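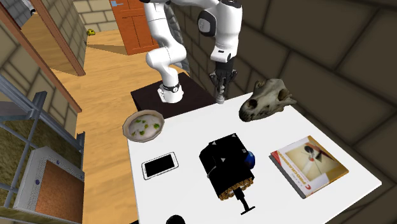
How many recipes are in the Skastalia collection? There are 1,116 of them, typed up from 112 handwritten notebooks and sorted into one plain CSV file.

# Skastalia Home Recipes

Mar 30, 2019
By Khalil Abou Jaoude

Search this project Go

Welcome, and thank you for stopping by! Toàn Lục and I started typing these up in February, mostly soups at first (he is very fond of soup), and then the Bittencourt family lent us their notebooks and things got a good deal bigger.

## What you get

- `recipes.csv` - one row per recipe, with title, notebook number, ingredients and method
- `notes.txt` - the little remarks people wrote in the margins, which I love dearly

Spelling is left just as we found it, so you will meet "tomatoe" and "tomatto" in the same stew. About 80 recipes have no oven temperature, and we did not guess at one.

## Known problems

Notebook 2 has water stains on the bread pages, so a few flour amounts are marked `unclear`. If your grandmother made something close to them, please do write to us!

## Use

Cook from it, print it, share it with your cousins. Please keep the family names with the recipes.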